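How do you keep a shelf above a desk from turning into a junk pile?

Posted in Home & Tidying — Small Rooms
Viewed 478 times

Danica Ristić

Hi all! I moved my desk under one of those white melamine shelf units back in June and I love it, I really do, but the board above the desk has become the place where everything I own goes to live. Books, a toy car, a stuffed bunny, drinks, little things people gave me. Every evening I push it all to one side, and by lunch the next day it has spread out again.

Some facts in case they help. The board is 45 inches long. I can reach all of it sitting down. I study at this desk most evenings and I do like having cheerful stuff to look at, so please don't tell me to put everything in a box (my sister already did). I'd like the books to stay up there because I use them, and I'd like them to stop leaning. I've tried a tray, which filled up in two days, and a set of stick-on hooks, which I never hung one thing on.

What would you put where? And is there any trick for drinks? I always seem to have more than one going.

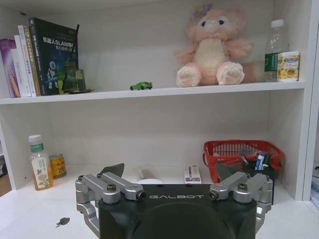
The desk surface underneath has the same problem, only with more drinks. I don't mind buying one or two small things, but I'd rather start with what I've got. Thanks in advance, this site sorted out my closet last winter and I've been telling everyone about it!

3 replies — sorted by votes

Sille Thygesen

Drinks first, Danica, because that's the quick win! Pick one spot for them, on the desk and never on the shelf, and make it a spot you can cover with a single coaster or a saucer. One open drink lives there. Anything unopened goes back to the kitchen. I did this two years ago and it changed my desk more than any organizer I ever bought (and I have bought a LOT of organizers). Melamine wipes clean very easily, but the edges where the strip is glued on don't love water sitting on them, so you're doing the shelf a favor too.

Now the books. Five or six books will always lean if they only have each other. Push them hard up against the side panel, tallest against the panel, then going down in size, and put something heavy at the open end. You don't need a real bookend. I use a jar of buttons. A glass block or a paperweight does it nicely if it has some weight to it, and it looks great when the light comes through it. If you have a book with a cover you like, you can turn it to face out, but then lean it on the wall and not on the other books, or the whole row starts to creep.

Then the cheerful stuff, which is the best part! Keep it! The thing that worked for me was giving the toys a stretch of shelf of their own. Cut a strip of felt or even colored paper, lay it on the board, and whatever fits on the strip can stay out. Mine is 20 inches and it holds a ceramic owl, a tiny tractor and a plant that is mostly alive. When something new shows up, something old goes in a drawer for a while and you swap them later. It's like getting your own things as presents.

A stuffed animal should go at the back against the wall, since it takes up more room than you'd think with its arms out. Small things like a car go in front where you can pick them up. I fiddle with my tractor all the time when I'm on the phone.

One more thing and then I'll stop: leave a gap. Between the books and the toys, leave a hand's width with nothing on it. It feels like a waste for a week and then you get used to it, and when the gap fills up you notice right away — long before the whole board is covered.

18 people found this helpful

Keane

I'd get the Plekham riser. It's a little step you stand on the shelf, so you get two levels. Small stuff on top, flat stuff under. Mine came from a yard sale so I can't tell you what they cost new. Measure the height between your boards first, I didn't and had to move mine to the bathroom.

Also dust. Whatever you decide, take everything down once a month.

3 people found this helpful

Tinen

Agree with the felt strip, trying that tonight. For the books, shelf liner! The rubbery kind with holes in it. Put a piece under the row and they stop sliding. You can cut it with kitchen scissors, and one roll will do every shelf you have.

The only thing I'd do differently is the evening push to one side. Don't push, pick up. If it's in your hand you have to decide where it goes. I set a timer on my phone and I'm usually done before it rings.

7 people found this helpful

Danica Ristić

Oh these are wonderful, thank you! I did the drinks rule this morning and already have room for my notebook. Sille, I'm stealing the strip idea, though I think mine will have to be green. The tall books are against the panel now and standing up straight. Keane, I measured, and the riser would fit with an inch to spare, so I'll keep an eye out at yard sales.

Will post again once I've done the desk part. Does anyone know if shelf liner leaves marks on white melamine in the sun?

Tinen

Mine hasn't, but it's out of the direct light. I'd test a small piece in the corner for a couple of weeks.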